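Foam block with shape holes - how do you keep it from sliding?
Forum: Toys, Puzzles and Learning Aids

pranab_e wrote:
Hello all. I have a question about foam shape blocks, the thick kind with holes for the pieces. Ours is green, and we keep it in a gray tray with sloping walls, so the pieces do not escape to the floor. My son is 3 and he pushes very strongly. When he pushes the star, the whole block travels until it meets the wall.

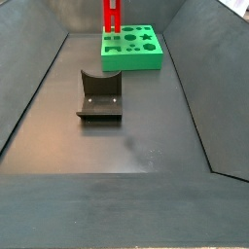 I tried a damp cloth under it, but he finds the cloth more interesting than the puzzle. I also thought about double tape, but I want to lift the block out for cleaning. The tray gets marks quickly, every small white crumb is visible on the dark paint. What do you use?
Thank you, Pranab Ekanayake

hosano_mum wrote:
Shelf liner! The rubbery kind with little holes. Cut it a bit smaller than the block so there is nothing to pull on. We did 6 months with the same piece and it only needed a rinse now and then.

Datel wrote:
I would leave it alone. Holding the block with the other hand is half of the exercise. My daughter needed 2 weeks to learn it, and after that she never asked for help.

hosano_mum wrote:
@Datel sure, but a child who gets angry at a sliding block will stop playing. Mine threw the star across the kitchen.

Datel wrote:
Then put it against the back wall of the tray and let him push in that direction. It costs nothing.

gazi77 wrote:
Is the star too tight maybe? On ours the round holes were fine from the first day, and the star needed real force. I rubbed the points of the piece with fine sandpaper, 100 grit was too rough, so go finer. Do not sand the foam, it tears.

pranab_e wrote:
Thank you for all answers. The star is tight, yes - also the two narrow slots, but he does not try those yet. I moved the block to touch the back wall on Friday and it is better when he sits in front. When he sits at the side, same problem. I will buy the liner from Rustari, they sell it by the meter.

Datel wrote:
So keep him in front :)

gazi77 wrote:
Good luck with that at this age. For the marks on the tray, warm water and a drop of dish soap, then a dry towel. No scrubbing pads on matte paint, they leave shiny spots.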